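Koveck K2 Folding Solar Panel with Dual USB Output

Home > Outdoor Power > Solar Panels > Folding

Item no. GR-1298
In stock at the Sturnthorpe warehouse

The Koveck K2 is a folding solar panel for charging phones, GPS units, headlamps and small power banks away from an outlet. It has 2 USB ports and puts out up to 23 watts in full sun. Folded, it goes into a day pack next to a water bottle. Open, it hangs from the back of a pack or lies flat on the ground or a car hood.

There is no battery inside the K2. Power goes straight from the panel to whatever is plugged in, so charging slows down when a cloud passes and stops when the sun is gone. If you want to charge a phone at night, pair it with a power bank such as the Mok 800, sold separately.

What it charges

Most phones and small tablets charge well from one port. With both ports in use, the output is shared, and each device will charge more slowly. Some phones stop charging when the light drops and do not start again on their own. The K2 has a restart circuit that cuts the power for a moment and brings it back once the light returns, and this takes care of most of them. A few older models still need to be unplugged and plugged in again.

The K2 will not run a laptop, a cooler or anything that needs a wall plug.
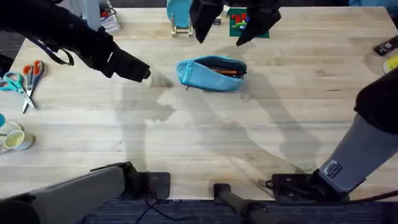
Two arms over a butcher-block table.

Setting it up

Unfold the panel all the way and point it at the sun. A panel lying flat in the morning or late afternoon gives much less than one that is tilted, so prop up the top edge with a pack or a rock. Move it every hour or so as the sun moves. Shade on one section cuts the output of the whole panel, even if the shaded part is small.

Keep your phone in the pocket behind the panel and out of direct sun. Phones that get too hot will stop charging until they cool off - the pocket is vented, but on a hot day it is better to use a longer cable and put the phone under something.

Specifications

Maximum output: 23 W
Ports: 2 USB-A, 5 V
Battery: none
Cover: coated polyester, gray
Weight: 800 g
Hanging loops: one at each corner
In the box: panel, short USB cable, clips, printed guide

Care

The cover and the panel surface will handle light rain. The ports will not, so close the rubber flap when nothing is plugged in. Wipe the panel with a damp cloth. Do not machine wash it, and do not fold it across the solar sections. Fold only on the stitched seams.

Shipping and returns

Orders placed with Grusport before 2 p.m. leave Sturnthorpe the same working day. The K2 can be returned unused in its original box. Koveck covers faults in the panel and the ports for two years. The cable and clips are not covered, but we carry replacements for both.

Customer rating: 4.4 out of 5 (1,298 ratings)

Also in this section: Koveck K1 Single Port Panel, Mok 800 Power Bank, Mok Braided USB Cable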